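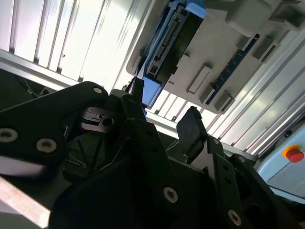
Lokar 50 Wall Panel System
Corrugated lining panels for workshops, plant rooms and wash bays

The Lokar 50 is a corrugated sheet panel for lining interior walls and partitions. It is supplied in white as standard. Panels fix directly to studs, to furring strips or to a metal frame, and can be removed one at a time without disturbing the rest of the run.

Construction
Each panel is a single extruded polypropylene sheet with a closed back face. The corrugations run the full length of the panel and finish flush at both ends. Side edges are formed as a male and female lap, so that no cover strip is needed between panels. Color goes through the full thickness of the sheet and cut edges do not need to be painted.

Specifications
Material: polypropylene copolymer, UV stabilized
Corrugation pitch: 50 mm
Panel thickness over corrugations: 20 mm
Cover width: see drawing sheet for the Lokar 50
Lap: 51 mm
Standard color: white
Other colors: light gray, to order
Finish: matte
Mounting: vertical or horizontal
Pack quantity: 4 panels

Mounting
Store panels flat in the room where they will be used for one full day before cutting. Cut with a fine-toothed circular saw blade or a sharp knife and straightedge. Drill fixing holes oversize and use the washers supplied. Fixings go in the valleys only. A screw driven through a crest will pull the sheet out of shape and the lap will no longer close.

Start at an inside corner with a Haruna corner trim. Set the first panel plumb with the female edge facing the direction of work. Leave a gap at the floor and at the ceiling, both covered by the Haruna base and top trims. Do not glue panels to the trims.

For horizontal mounting, begin at the bottom and work up with the male edge on top. Horizontal runs in wash bays must have the base trim sealed to the floor.

Loads
The panel is a lining and carries no load. Shelving, pipe brackets, conduit and equipment rails must be fixed through the panel into the structure behind, using the Pulley spacer sleeve. The sleeve fills the depth of the corrugation and stops the sheet from being crushed when the bolt is tightened. One sleeve per bolt. Sleeves are sold in bags of 20.

Cleaning
Wipe down with water and a neutral detergent. Low-pressure rinsing is permitted along the direction of the corrugations. Solvent cleaners, abrasive pads and steam should not be used. Marks from rubber wheels can be removed with a damp melamine sponge.

Limits of use
Indoor use only. Not suitable behind stoves, heaters or flues. Check local fire rules for wall linings before ordering.

Ordering
L50-W Panel, white, pack of 4
L50-G Panel, light gray, pack of 4, made to order
HT-C Haruna corner trim
HT-B Haruna base trim
HT-T Haruna top trim
PS-20 Pulley spacer sleeve, bag of 20

White panels and all trims ship from the Wurkevmont warehouse. Truck deliveries leave on Thursday. Light gray panels cannot be returned once cut to length.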